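Rozália Győri
11/1/24

Redoing how I set up for one-pot dinners. Writing it down as a thread so I stop rearranging the same things every week.

Background: since August I've been cooking on a table and leaving the stove alone. An electric pot, a cutting board, a tray, a cup. Dinner for one or two people, leftovers for lunch.

The rule I'm trying: every item gets a spot before I start chopping, and goes back to that spot when I put it down. My old habit was to set things wherever there was room and then hunt for the cup with onion on my hands.

Board on one side, tray on the other, cup between them.

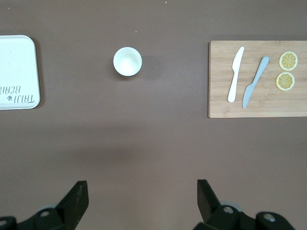 Tray, cup, board. Nothing in the cup yet.

The cup is for scraps or for measuring, depending on the night. It's small, so if it's for scraps I have to empty it at least once. I'd still take that over a big bowl that eats up half the table.

I keep the space in front of all three clear. That's where a plate goes, or the onion skins if I'm being lazy.

The tray is the one with the bear on it. I got it at Junine for 8 dollars and didn't need it at all. It was meant for carrying tea.

It turned into the spot for chopped vegetables. The rim is low but it holds diced carrot fine, and I can pick up the whole thing and tip it into the pot. Round things like peas are a different story – they go over the side.
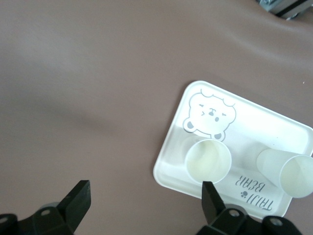
I also stopped putting raw meat on it. Meat stays on a separate plate that goes straight to the sink. Vegetables only on the tray, so a quick rinse is enough afterward.

Order of work, for anyone who wants it: onion first, then carrot, then whatever is soft. Onion goes in the pot while I cut the rest. Greens go in last, after the heat is off.

Someone asked about the table cover. It's plain brown fabric from Solura, cut to 60 inches on the short side. Crumbs don't show much, which is good and bad. I shake it out the window every other day.

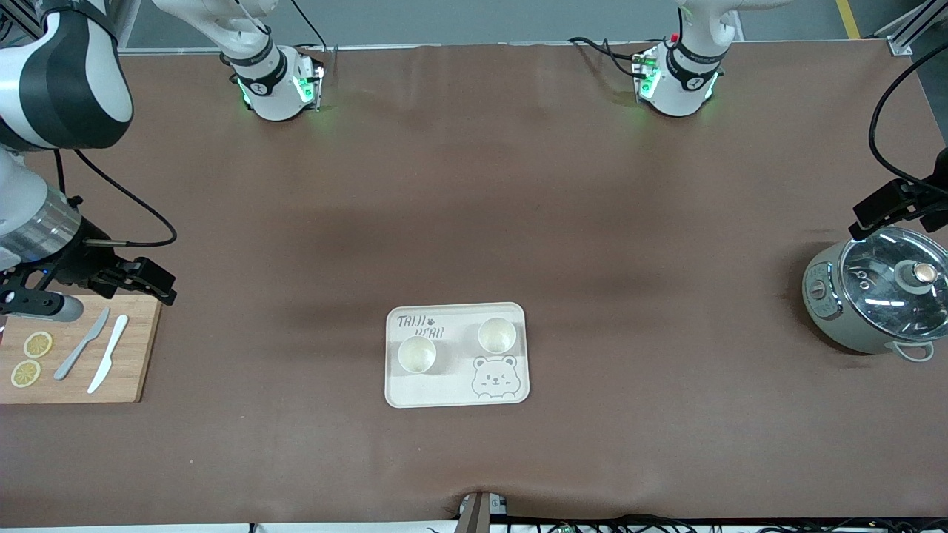 Cord placement decided most of the layout for me. I don't want a cord running across the part where I cut, so the pot has to live near the outlet. Mine is on the right end, board on the left end, tray in the middle and close to the front. Chopping moves left to right and finishes at the pot. The cloth still wrinkles no matter how I pull it, so I smooth the part under the board before I pick up the knife.

If you're left-handed you'd probably want all of it flipped. My sister tried my version and knocked the tray twice.

Tonight is lentils with carrot and a little cumin, 50 minutes with the lid on. Will post the amounts tomorrow if it comes out thick enough.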